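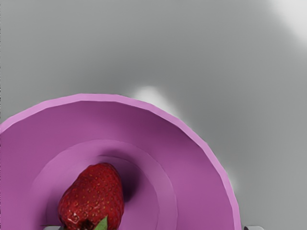
Dollow, which wants to sell robot arms to canteens and care homes, said on 12 Nov 2022 that it had begun gathering practice material for its food-handling software entirely inside a computer. The company calls the project Netari. It hopes to have 3000 recorded attempts at moving fruit and other small foods by June, and says a working product will follow in 2025.

Kirsty Kershaw, who runs the project, said simulated kitchens were the only affordable way to get that many examples. "A strawberry on a screen costs nothing and doesn't go off," she said. "We can put it back and start again as often as we like."

Each attempt is steered by a person at a desk, using a hand controller. The program stores what the arm did along with the views from its virtual cameras, and the learning system is later asked to copy the good ones. Dollow has 16 people doing this in shifts. It would not say how many attempts are thrown away, or who decides which ones count as good.

That last point bothers Oi-ling Chung, who buys kitchen equipment for a chain of care homes and was shown the work last month. She said the demonstration was tidy, perhaps too tidy. "I saw soft fruit in a clean dish on a clear table. Our kitchens have wet worktops, chipped bowls and somebody reaching across you for the salt. I asked when they'd be recording that and was told it was on the list." 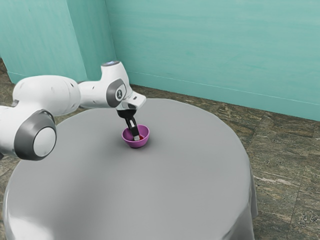

Does practice in a simulator carry over to a real kitchen?

Some of it may, but Dollow has published nothing to show how much, and the software has yet to be tried on a real arm with real food.

King-fai Fu, an engineer who left the rival firm Clisier last year, said the trouble usually starts with touch. Fruit in a simulator tends to be as firm as its makers decide it should be. "You can learn where to put the fingers," he said. "Whether you've learned how hard to squeeze is a separate matter, and I'd want to see a punnet of real ones before I believed it."

Kershaw accepts that there is a gap and says the firm will add 30 hours of recordings from a real arm before any customer trial. No date has been set for those, and the room they are meant to be made in has not been fitted out.

Dollow is also asking for money. A funding round led by the investment firm Kuo is due to close before the June target. Hok-lam Chu, a partner at Kuo, said he was comfortable with progress so far but declined to say what the firm would need to show him next.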